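Two-arm project thread, September build week. Our student group has been working on the Pokden task set, which is bimanual handling of light items on a table. Posting the state of things because several people in the Mirkalbridge club asked what we settled on. Long thread, mute if you need to.

Background for anyone new: the Pokden tasks give you a work surface, two arms and a list of objects, and you choose which ones to attempt. You get credit per completed handling step. There is no bonus for speed this term, so we stopped tuning for it in the first week.

Despina Dimitrov has the motion side. I have perception and logging. Radka Vlachou supervises and signs off on the risk assessment, which is now longer than the design report.

Surface first. We run on a black covering over the table. It kills the bounce we were getting off a pale top, where the overhead lights washed out white parts completely. White on black segments well. The penalty is that anything glossy and creased throws its own highlights, and a long bright streak along a fold can look a lot like the edge of a tube to a simple threshold.

We looked at ironing out the creases and decided against it. The competition table will not be flat either. Better to train the detector on wrinkles now than meet them on the day.

Logging: every attempt is saved as an episode, with joint states and all camera streams on one clock. We are at 302 episodes, of which 38 are rejected. Most of the rejects are dropped packets from the wrist stream. The rest are operator error, mine included.

Some views from the logs, for those who asked about coverage.

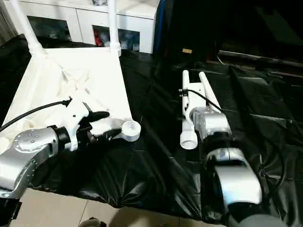
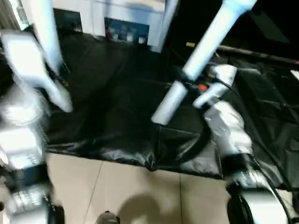
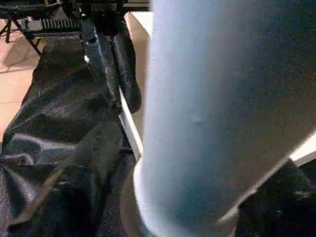 Two head views, then a wrist view. Black material shows up in all three.

The motion blur in the second one is typical of a fast move at our current exposure. Left arm smeared, markings on the arm unreadable. We can shorten the exposure, but then the dark side of the workspace goes to noise. Despina's preference is to cap joint velocity on the approach and leave the camera alone. I have come around to that.

The third is why the wrist stream is worth the bandwidth. The finger takes up most of the picture, but you also get the strap and the padded handle at a range the head camera can't match. For soft goods that is the useful information. A handle has a shape you can plan against. Crumpled fabric mostly doesn't.

The finger occlusion is constant, so we mask it. The mask is drawn once per gripper per calibration. If somebody bumps the camera mount the mask is wrong and the detector starts reporting a large pale object that never leaves. Ask me how many evenings that took to find. (2)

Cable routing. In the first view you can see a black cable running to each gripper. Leave slack for the full wrist rotation and clamp it on the finger side, otherwise the strain goes straight into the connector. We learned this from the Todorova write-up and then did it wrong anyway on our first build.

Software: we use Zodis for playback and labelling. It is fine. The timeline scrubber loses sync if you load more than 152 episodes in a session, so split your batches. I have filed a bug with a minimal case attached.

On labelling, we tag grasp start, grasp end and release. We dropped the "pre-grasp" tag because two labellers could not agree on where it began. If your tags don't reproduce between people, the model is learning somebody's opinion.

Someone in replies asked whether we plan the two arms jointly. No. One arm leads, the other follows with an offset and a keep-out volume around the leader. Joint planning gave smoother paths in simulation and took too long per cycle on the lab machine. The keep-out volume is crude and conservative, and it does cost us reach in the middle of the table.

Same person asked about long objects. Tubes are harder than they look because the far end sweeps a large arc for a small wrist rotation. Include the held object in the collision model, at its full length, from the moment the gripper closes.

Next jobs: redo the hand-eye calibration on both wrists, relabel the early episodes with the current tags, and get the velocity cap into the main branch before Sunday. Radka wants the e-stop test repeated with both arms extended.

Calibration script will go up once I have removed the hard-coded paths. Questions about the mask format can go under this post.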